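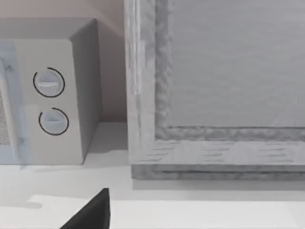 Renders: Hustley workshop build log

I've had the Testden simulator kit running on my old desktop for 7 weeks now, and I'm pretty hooked! The idea is you build your arm's kitchen on screen and wreck things there before you wreck them at home. Mine has a microwave with two round knobs and a big gray wood cabinet next to it, and getting the black finger anywhere near that gap took me a whole weekend of fiddling.

Setup was easier than I feared – one download, one config file, and a long wait while it unpacked. The wood grain looks great. The joint limits editor, not so much. It keeps resetting to degrees when I want radians, and I've yelled at it more than once.

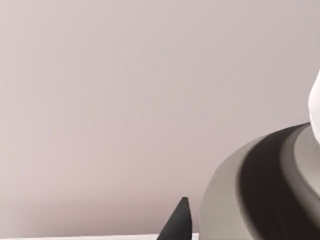
Radosław Sadowski wrote back that he'd skip Testden and go with Arkgate, which saves its joint settings properly but wants a much beefier graphics card. Fair enough, but my card is old and I'm cheap.

I paid $77 for the home license (the shop one is $167, and we might split that at Hustley in October). The wrist camera views are my favorite part, plain wall and all, and you can swap grippers without redoing the whole arm. The manual is thin – bring patience. I'd still buy it again, and next up is trying to get those knobs to turn.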